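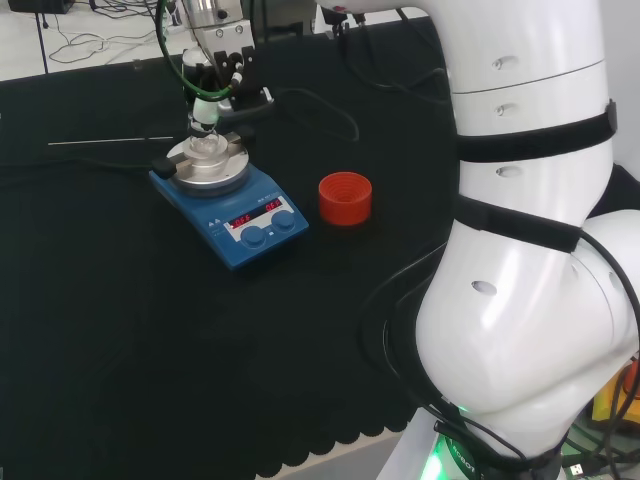

Teleoperated Demonstrations for a Stirring Task
Project report, Yu-ting Chang and Tarmo Vītola

3. Data collection

The task is to place a stir bar in a glass vessel on a magnetic hotplate stirrer and retract without touching the vessel wall. All demonstrations were given by remote control through the Hurngate interface. Kinesthetic teaching was dropped in June — pushing the arm by hand shifted the vessel holder too often.

We recorded 120 demonstrations, split evenly between the two operators. Each starts from the same home pose and ends when the gripper is clear of the vessel. The heater was left off throughout. The table was covered in black cloth to cut reflections in the wrist view.

5 demonstrations were discarded for dropped joint packets. Median latency between operator input and arm motion was 21 ms.

3.1 Known problems

Clear glass gives poor depth readings, so the policy input uses color only. Cable slack must be checked before every session.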